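Drunder 柔軟物ハンドリング向け動作計画・制御ソフトウェア

製品情報
機能
動作環境
ライセンス
導入の流れ
サポート

製品概要

Drunderは、衣類、タオル、シーツなど、形状が一定しない布製品を双腕ロボットで取り扱うためのソフトウェアパッケージです。認識、把持点の選定、両腕の動作計画、実行時の制御、作業記録の管理までを一つの構成で提供します。開発および販売は株式会社Rarkutitzが行っています。

布製品の取り扱いでは、対象物の姿勢を位置と角度だけで表すことができません。同じシャツであっても、置かれるたびに重なり方、しわの入り方、裾や袖の位置が異なります。剛体を前提とした従来の動作計画ソフトウェアでは、対象物の三次元モデルを登録して照合する方法が一般的ですが、この方法は布製品には適しません。Drunderでは、対象物全体の形状を復元する処理を行わず、作業に必要な縁、角、重なりの境界を直接推定し、その結果に基づいて次の動作を逐次決定します。

本ページの内容は、現行版であるDrunder 4に関するものです。旧版をご利用のお客様は、末尾の「旧版からの移行」をご確認ください。

主な用途

・衣類の展開、整形、折り畳み
・ソファ、寝台、作業台など、硬さの異なる面に置かれた布製品の取り上げ
・仕分け工程における衣類の種別判定と搬送
・遠隔操作による教示データの収集と編集
・布製品の取り扱いに関する研究および教育

認識モジュール

認識モジュールは、頭部または作業面の上方に設置したカメラの画像を入力とし、布の領域、縁線、角の候補、重なりの境界を画素単位で出力します。各候補には信頼度が付与され、後段の計画モジュールはこの値を参照して把持点を選びます。信頼度が設定値を下回る場合には、把持を行わずに視点の変更または布の軽い引き寄せを提案します。

縁線の推定では、裾、袖口、襟ぐりの区別を行います。印刷された文字や図柄、縁取りの配色は、布の縁と誤って判定されやすい要素です。Drunder 4では、模様の境界と布の境界を別の出力として扱うようにし、柄物の衣類に対する把持点の選定方法を見直しました。背景側についても、織り目のある張地や縫い目を布の縁と混同しないよう、背景の登録機能を設けています。登録は、対象物を置かない状態で画像を取得し、管理画面から保存する操作で完了します。

深度情報の利用は任意です。深度カメラを接続した場合は、重なりの高低差を判定に加えることができます。薄手の布では高低差が計測の誤差に埋もれるため、初期設定では色画像による推定を優先しています。

把持計画モジュール

把持計画モジュールは、認識結果と作業目標から、左右それぞれの腕について把持点、進入方向、開口量を算出します。両腕で同時に把持する場合のほか、片方の腕で縁を押さえ、他方の腕で別の箇所を取りに行く手順にも対応します。左右で形状の異なるグリッパを装着した構成も設定でき、指の長さ、厚み、最大開口量は腕ごとに登録します。

柔らかい面の上で裾をつまむ場合、指先が面に沈み込み、布と同時に張地を挟むことがあります。本モジュールでは、接触面の硬さを「硬い」「中間」「柔らかい」の3区分で指定し、区分に応じて指先の下降量と進入角を変更します。関節電流の監視を併用すると、想定より大きな抵抗を検出した時点で下降を止め、進入角を変えて再試行します。再試行の上限回数は作業定義の中で指定してください。

裾の端から作業を始めるか、袖から始めるかは、作業定義ファイルの優先順位によって決まります。標準の折り畳み手順では裾を優先しますが、裾が本体の下に折り込まれていると判定された場合は、最上層にある縁を先に取り、布を広げてから手順を再開します。
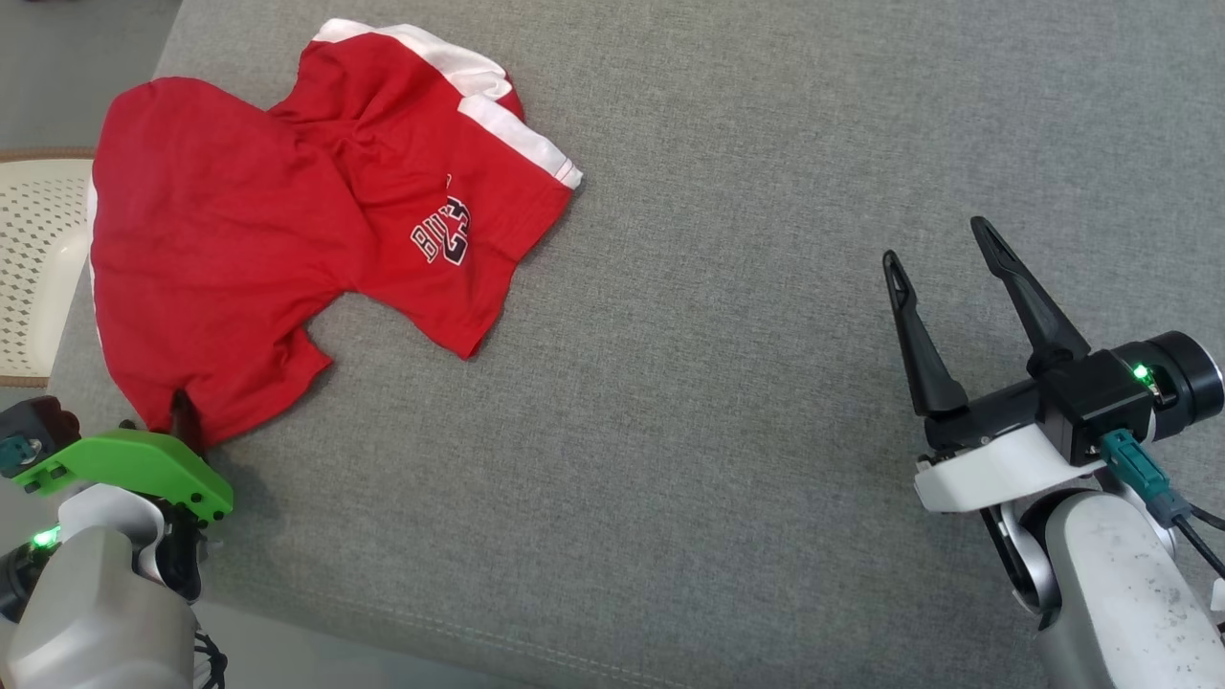
両腕協調制御

両腕で布を保持している間は、左右の手先間の距離が布の張力を左右します。Drunderの協調制御では、手先間距離の上限を作業ごとに定め、両腕の速度をこの上限の範囲内で同期させます。一方の腕が停止した場合は、他方の腕も減速して保持姿勢に移行します。伸縮性のある生地については、上限に余裕を設けるための係数を別途設定できます。

自己干渉の回避は、腕、グリッパ、ケーブル保持具を簡略化した形状で表し、制御周期ごとに最短距離を計算する方式です。グリッパの下に垂れるケーブルのように形状が変化する部品は、通過しうる領域をあらかじめ囲う形で登録していただきます。登録を省略した場合、当該部品は干渉判定の対象になりません。

計画モジュールが新しい目標を出力するまでの間、制御モジュールは直前の目標に向かう動作を継続します。認識の更新が遅れた場合の待機時間は設定項目であり、待機時間を超えると腕は現在位置で停止します。停止後の再開には、操作者による確認が必要です。

遠隔操作と教示データの編集

教示データは、操作者が両腕を遠隔操作して作業を行い、その際の画像、関節角度、グリッパの開度を同期して記録したものです。付属のデータ編集ツールでは、記録を時系列で表示し、把持、移動、解放などの区切りを付けることができます。区切りは自動で仮置きされますので、必要な箇所のみ修正してください。

編集画面の主な機能は次のとおりです。

・複数カメラの画像の同期表示
・関節角度およびグリッパ開度の波形表示
・区間の切り出し、結合、除外
・作業名、対象物、設置面などの属性の付与
・画像に写り込んだ特定領域の塗りつぶし
・学習用形式への書き出し

記録の追加学習は、お客様の設備内で完結します。画像および関節データが当社または第三者の設備に送信されることはありません。新しい種類の衣類を追加する場合は、1種類につき約20件の記録をご用意いただき、編集ツールで属性を付与したうえで学習を実行してください。必要な件数は生地の性質や作業内容によって変わりますので、この件数は準備の際の目安としてお取り扱いください。

作業定義と外部連携

作業定義はテキスト形式のファイルで記述します。目標形状、把持の優先順位、接触面の硬さ、再試行の上限、異常時の移行先を項目ごとに指定します。管理画面から編集した内容も同じ形式で保存されるため、版管理システムでの履歴管理が可能です。

外部システムとの連携には、状態の取得、作業の開始と停止、結果の通知を行うための通信インターフェースを用意しています。生産管理側から作業名と対象物の種別を受け取り、完了または中断の結果を返す構成が標準です。中断の場合は、中断した工程名と直前の画像を結果に添付できます。

開発責任者より

「布の取り扱いでは、計画どおりに進まないことを前提に設計する必要があります。Drunder 4の開発で最も時間を費やしたのは、把持に失敗したと判定する条件の整理でした。指の間に布があるかどうかを開度だけで判断すると、薄い生地では見落としが生じます。画像、開度、関節電流を組み合わせた判定に改めたことで、作業定義の側で個別の対処を書く必要が減りました。判定条件の一覧は技術資料に収録していますので、導入前にぜひご覧ください。」
株式会社Rarkutitz 制御ソフトウェア部 Iddrisu Wumbei

構成品

・Drunder 4 実行環境（認識、把持計画、協調制御）
・データ編集ツール
・管理画面
・作業定義のひな形（シャツ、タオル、シーツ、長ズボン）
・設置および校正手順書
・技術資料（日本語版、英語版）

ロボット本体、グリッパ、カメラ、計算機は構成品に含まれません。

動作環境

制御用と認識用に計算機を分ける2台構成を推奨しています。1台での運用も可能ですが、追加学習の実行中は作業を行えません。認識用の計算機には、画像処理に対応した演算装置が必要です。対応する機種の一覧は、お問い合わせ窓口よりお送りします。

対応するロボットは、関節の位置指令または速度指令を外部から受け付け、関節角度を周期的に出力できる双腕機です。単腕機を2台並べて設置した構成にも対応しますが、この場合は両機の相対位置の校正を設置のたびに実施してください。グリッパは平行開閉型を標準とし、吸着型および多指型は個別対応となります。

カメラについては、頭部への設置を標準構成としています。手首カメラを追加すると、指先付近の縁の位置を補正する機能が有効になります。照明は作業面に強い影が生じない配置とし、腕の影が布の上に落ちる場合は、校正時に腕を作業姿勢に置いた画像も取得してください。

ライセンス

研究開発ライセンスと生産ライセンスを用意しています。研究開発ライセンスでは、認識モジュールの中間出力の取得と、把持計画モジュールの差し替えが可能です。生産ライセンスには、稼働状況の監視機能と保守契約が付属します。いずれもロボット1台ごとの契約となり、単腕機を組み合わせた構成は一組で1台として扱います。

教育機関のお客様には、実習での利用を目的とした契約形態があります。利用条件は窓口までお問い合わせください。

導入の流れ

初めに、対象となる布製品、設置面、作業時間の条件を伺います。続いて、お預かりした対象物を用いて当社の評価室で動作確認を行い、結果を報告書として提出します。評価室での確認に用いる機材はお客様の設備と異なる場合があるため、報告書にはグリッパの形状とカメラの配置を併記します。

契約後は、機器の接続確認、カメラとロボットの校正、背景の登録、作業定義の調整の順に作業を進めます。現地での設置作業は、株式会社Rarkutitzまたは販売協力会社であるHordiienkoが担当します。操作者向けの講習は、管理画面の操作、停止後の再開手順、教示データの編集を内容とし、設置作業に合わせて実施します。

安全に関する注意

Drunderは安全関連の制御装置ではありません。非常停止、進入検知、速度監視などの安全機能は、ロボット本体および周辺設備の側で確保してください。干渉回避機能は機器同士の接触を減らすためのものであり、人の検知には使用できません。

ボタン、金具、ファスナーなど硬い部品が付いた衣類では、把持の際に指先や生地を傷めることがあります。該当する対象物については、作業定義で把持禁止領域を設定してください。紐のある衣類を扱う場合は、紐が腕の関節部に巻き込まれないことを低速運転で確認したうえで、通常の速度に移行してください。

旧版からの移行

Drunder 3で作成した作業定義は、付属の変換ツールで現行形式に変換できます。接触面の硬さの指定は旧版に存在しない項目であり、変換後は「中間」が設定されます。ソファなど柔らかい面を使用している場合は、変換後に値を変更してください。

旧版の教示データは、そのまま編集ツールで読み込めます。認識モデルには互換性がありませんので、追加学習を行ったお客様は、現行版で学習を再度実行する必要があります。Drunder 3の保守は9月に終了します。移行に伴う契約の変更手続きは、保守終了の前月までにお申し込みください。

関連製品

Pratamwood：教示データの保管と検索を行うサーバーソフトウェアです。複数のロボットで収集した記録を一か所に集め、対象物、設置面、作業結果などの属性で検索できます。Drunder 4のデータ編集ツールから直接接続できます。

お問い合わせ

製品に関するご相談、技術資料のご請求、評価室での動作確認のお申し込みは、株式会社Rarkutitzのお問い合わせ窓口にて承ります。お申し込みの際は、対象物の種類、ご使用予定のロボットの型式、グリッパの寸法をお知らせください。

記載内容は2021年7月5日現在のものです。仕様は予告なく変更することがあります。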